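Gripper notebook, December, 4:40 pm

Reran the filter on the hand-held demos. Started with 1,331 clips, threw out 89. Nahuel's rule was to drop anything where pose tracking jumped by more than a finger width between frames. My rule was to drop anything Nahuel complained about. The overlap was embarrassing.

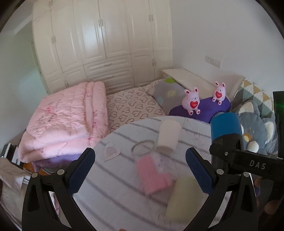 Contact labels are still the weak part. The model gets the moment of closing wrong by up to 11 frames, always early, like someone clapping between movements. Ginevra blames the soft stuff, and I'm coming round to it. With a paper cup lying on its side and a pink fabric heart both between the open fingers, it has to pick a target from very little, and a striped sheet gives the tracker plenty of edges to get excited about. Tried weighting the loss toward the last half second before closure. Better on cups. Hearts no change.

Cinzia wants the bedroom clips kept as their own split. Fine, but then the Zotstead kitchen needs one too, and we're back to spreadsheets.

Rigid cylinders, on the other hand, are almost boring. Label onset lands within 2 frames and stays there, so I'm using them as the sanity check before each training run.
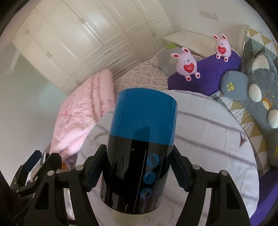 Cylinder grasp, both pads on the label, pink bunnies behind.

To do: ask Sveva for the old Tumeck calibration, rerun with the stripe mask on, stop naming checkpoints "final".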